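Shoe risers for the hall table, do the scuffs come off?

snezana_g
Posted 2020-12-21
I bought black risers to get our dress shoes up off the table where we clean them. They're the low flat kind with short legs. After a couple of months the matte tops look terrible. Pale dusty marks that a dry cloth only moves around.
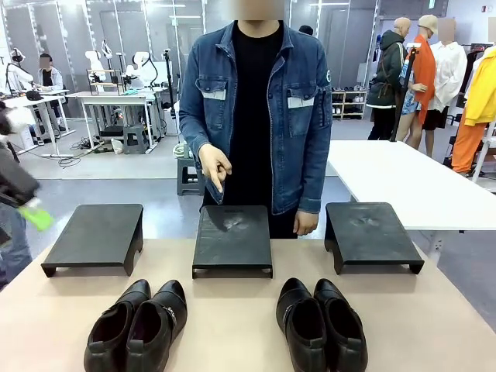 I've tried warm water and a drop of dish soap. It looks fine until it dries and then the smudges are back. Is there something made for matte black, or do I give up and put felt on them?

brodie_ruth
Felt. I cut mine to size and used double-sided tape. Been on since September.

Danica D
Felt holds grit, and then the grit gets into the soles. I'd use a melamine sponge, very light pressure, then a barely damp cloth.

brodie_ruth
A melamine sponge will leave shiny patches on a matte finish. I ruined a shelf that way.

Danica D
Not if you go lightly. I've done 2 shelves with no shine.

siebe_db
Try it on the underside first, whichever you pick. Also brush the soles before the shoes go up. Most of what I get on mine is dried polish and dust.

snezana_g
I don't brush the soles, so that could be it. I'll try the sponge underneath one tonight.

tnepia
I quit using risers and keep my shoes on a boot tray. It rinses off in the sink.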